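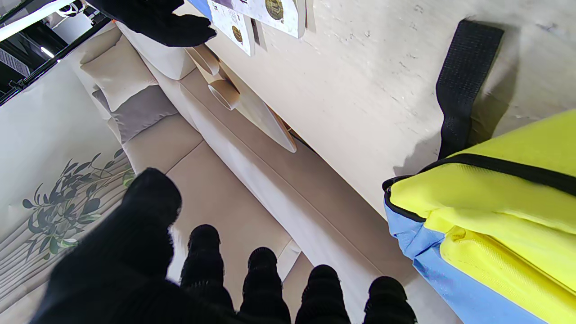
Kinton Hall lounge: nearly there

October 30, 2013

Quick one before the newsletter goes out. The lounge is close to done and the doors open again next week, same hours as before, side entrance only until the front step is fixed.

The sofa. Yes, we kept it. Went back and forth on this all month. A new one from Grovier was priced well over what we had, and the beige one still sits fine. Seams are good, fabric cleans up with a damp cloth. Please no shoes on it and no coffee balanced on the seat. There is a table for that.

Cushions: cream, grey and white for now. More coming from the Stemton sale, 20 in all, to be split between the lounge and the reading corner. If you took one home to wash over the summer and still have it, bring it back, no questions.

Wall behind the sofa has NOT been painted yet. Off-white, scuffed, we know. The plan was to do it before the furniture went in and then the furniture came early. So it will get done in one go over the winter break, sofa pulled out, cards down, everything. Paint is paid for ($79, two cans, one may be left over for the hallway). Until then please don't pin anything else up there. The two cards with the gold seals stay where they are. Everything else goes on the board by the kitchen.

Bags. The yellow and light blue one is big, and we would like more like it for the toy swap and the linens. Zip tops are best, the open ones just fill up with dust. Drop them inside the side door with a tag on saying what's in them. No tag, it goes to the thrift shop on Gentile Street at the end of the month.

Wooden bits. The pale wood pieces, two round ones and the long oval board, should not be living on the sofa. They need a shelf. If you have a low one to spare, up to 60 inches wide, get in touch. Has to be sturdy, kids lean on everything. Please dont leave furniture outside the building without asking first, we had a wardrobe sit in the rain for three days in September.

The olive branch pattern got a lot of nice comments at the preview evening, so we're looking for a table cloth in somthing similar. Dark green leaves on a pale background, stripes OK. Nothing shiny.

Money: the lounge fund stands at $1,924 after the paint. Lamps next, then a rug, if there's anything left. Two people asked about curtains. Not this year.

Still need: a doormat, picture hooks, felt pads for chair legs, a working vacuum (ours eats bags and picks up nothing). Mugs we have plenty of. No more mugs.

Setup is the evening before we open, from six. Come for half an hour if that's all you've got. Soup in the kitchen after, bring a bowl. Parking behind the building, not on the grass. The soup sign-up is on the kitchen board, and the reading corner list is right under it.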